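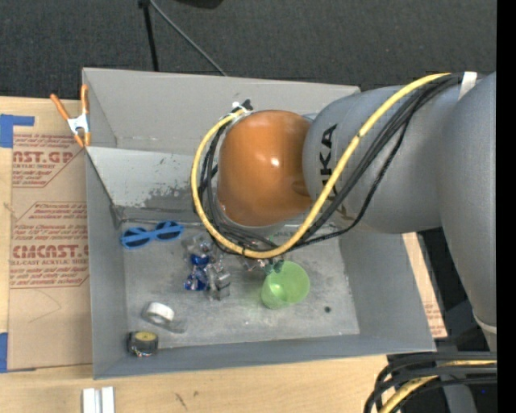
Flumo

Flumo is the picking stack I run on our KUKA arm. It takes frames from one fixed camera, decides where to grab, plans a path down into the bin and back out, and writes everything to a log you can replay later. The README covers the code plus the small dataset that comes with it (Fevex, in the data folder). If you only want the data, skip to the second half.

What's in the repo

perception/ finds grasp points. It's class-free, so it has no idea what a cup or a pair of sunglasses is, it just scores spots.
planner/ does the approach and the retreat. The bin walls are modeled as four slabs plus a floor.
control/ talks to the arm over Xavier, our little bridge process. You need Xavier running before anything else starts!
replay/ is the viewer. I use this more than all the rest put together.

Getting it going

Start Xavier, wait for it to print "ready", then run the calibrate script. It takes 10 poses and writes a file called bin.yaml. Open that file and look at it. If the floor height comes out above the rim height you've got the sign flipped — I've done it twice. After that, run pick with the --dry flag first, which plans everything and moves nothing.

Bins that sit a bit crooked on the table are fine. The wall slabs come from calibration, so nothing has to line up with the table edge. Just recalibrate if you bump it.

Things that still go wrong

Clear crinkly packaging is the worst. The scorer loves the shiny folds and will happily pick a highlight over a solid object right beside it. See-through cups are a close second, mostly when they're lying on their side, where the rim gets a good score and the wall gets nothing. Turning the glare mask on helps with both, but then it gets shy about anything glossy.

Corners are slow. For something like a tape measure tucked against two walls the planner can burn 400 samples before it finds a wrist angle it likes. I've got a branch that tries the steep angles first and I'd love for someone to test it.

The planner also knows nothing about the cables on the arm. I keep the wrist rotation limited to 90 degrees either way from home and I'd ask you to leave that setting alone.

About the data

Fevex has 3,765 pick attempts, all household and office odds and ends in a gray bin. Each one has the camera frame, the chosen grasp, the planned path and a success flag. The flag comes from the gripper width after the lift, so very thin things sometimes get marked as misses when they were really held. I haven't fixed those by hand.

The split files are by session, never by frame. Please keep it that way, or your numbers will look great and mean very little.

The older Festier format still loads, but I'm dropping it in March. There's a convert script in tools.

Last updated Wednesday, December 11, 2024. Bugs go in the tracker, and please attach the replay log.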